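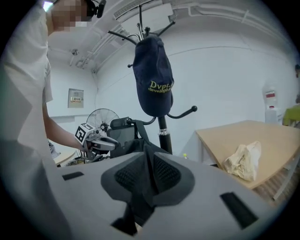
Méthode Tatside

La méthode Tatside est une méthode d'apprentissage par imitation pour la manipulation robotique, décrite en mai par Yae Tamura et Walid Awwad, version révisée le 19/06/2021. Principe : on enregistre des gestes humains avec des pinces tenues à la main, sans robot, puis on entraîne une politique de commande transférable sur un bras.

Recueil des données

Pince portative, caméra grand angle fixée dessus, marqueur fiduciaire carré noir et blanc pour la localisation. Deux pinces pour les tâches bimanuelles. Trajectoire reconstruite par odométrie visuelle-inertielle, recalée ensuite sur les marqueurs. Ouverture des doigts estimée image par image - point faible de la première version.

Jeu de données

2 223 démonstrations enregistrées, 1 916 conservées après filtrage (perte de suivi, surtout). 5 opérateurs. Objets usuels, pièces ordinaires, pas de décor préparé.

Résultats

1 203 démonstrations suffisent pour atteindre le palier de performance, au delà le gain est faible. La diversité des lieux compte plus que le nombre de répétitions, résultat confirmé par Hanne Heinonen sur le bras Miline.

Limites

Objets transparents mal gérés. Aucun retour d'effort. Kekeli Arthur signale aussi une dérive du suivi devant les murs blancs, peu texturés - corection partielle proposée, non évaluée.

Voir aussi

Grillix
Apprentissage par imitation
Marqueur fiduciaire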